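The Night Shift at Plilley

Mohammed-Awal Amoah had run the practice kitchen at Plilley for so long that he talked to the arm the way other men talk to an old dog, and he saw no harm in it. "Come on, then," he'd say, and up it would go over the island, slow and easy, sixteen passes before supper and the rest after (he liked a proper supper).

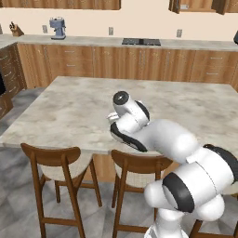

It was on the fiftieth pass that it stopped listening. He pressed hold, and the arm went right on gliding, as polite as you please, for what the log later called 90 milliseconds and what he would have sworn was the whole of November. Then it froze. He let out his breath, pressed hold a second time for good measure, and telephoned Lambrechts, who had built the stop button and were very proud of it.

"Did it hit anything?" asked the young woman on the night desk.

"No, my dear, but it could have, and I'd like that written down!"

She wrote it down. Then she asked, very kindly, whether he would mind running it again by the cooktop, at half speed, while she listened in. He said he'd mind a good deal, and went to put the kettle on first, and then he came back and did it. 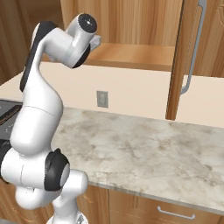
What the Log Said

Pass 51, half speed. Hold pressed. Arm stopped late. Operator advised to pull the main switch and go home, and did so, after finishing his tea.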